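Filed under: Community Noticeboard > Get Involved

Wanted: people who cook from memory (and don't mind me hanging around while they do it)

Hi, I'm Rawan Qaisi, and I'm putting together a book of recipes that were never written down. You know the kind. Your aunt makes a lentil soup that beats everyone else's, you ask her how, and she says "oh, you just put enough cumin." Enough! I have spent most of my adult life trying to find out what enough is, and I've decided to make it an official project so I can bother strangers too.

I'm looking for home cooks in and near Jirkcombe who have at least one dish they could make half asleep. It can be any dish from any kitchen. I don't care if it's a holiday roast that takes all day or the egg thing you eat standing up at the stove. My only rule is that it can't come out of a cookbook, and you can't have a card for it in a drawer somewhere. If you learned it by watching somebody, I want you.

What you'd be signing up for is pretty light. I come over for two visits. On the first one you cook and I stay out of the way (mostly – I do ask a lot of questions, and I'll want to weigh your handfuls before they go in the pot). On the second one I cook your dish from my notes and you tell me everything I got wrong. Please be mean about it. My friend Omar Moussa was our test run with his grandmother's stuffed onions, and he made me throw out the filling and start over, and the recipe is so much better for it. 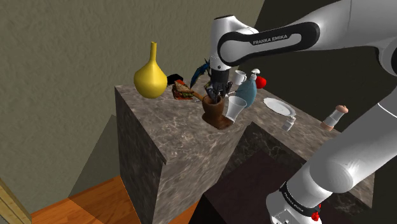

Each visit runs three hours or so, less if your dish is quick. I pay for all the groceries, and there's a small thank-you payment after the second visit, which I'll go over with you on the phone before you agree to anything. You also get your name in the book, or just a first name if you like, plus a copy when it's printed. Khoury Press is publishing it and they've been very patient with me so far!

I don't need you to be a good talker, and I don't need a nice kitchen. Mine has a burner that only works on high. If you'd be more at ease cooking in your own language, Khalil Fakhoury is helping me with Arabic and Nassoro Nzioka with Swahili, and either of them can come along. If it's some other language, write to me anyway and we'll figure something out – a bossy niece or nephew works great as an interpreter.

Kids and roommates can be home. So can the dog, though I'll probably end up feeding it.

I've got six spots left and I'd love to fill four of them with baking or bread, which I'm short on right now. (Soup people, I adore you, but there are a lot of you.) Visits go on through November, evenings are fine, and I can work around your job.

To apply, send me a note with your name, what you'd cook, and who you learned it from. A few lines is plenty. You can also leave a message for me at the Selleck Street library desk, where Raed Chidiac will pass it along. If you're writing on behalf of your mom, please ask her first. I've already had one very surprised mother on the phone.

Posted Jun 20, 2022 | 6 comments | 4 shares

Contact us | Post a notice | Back to top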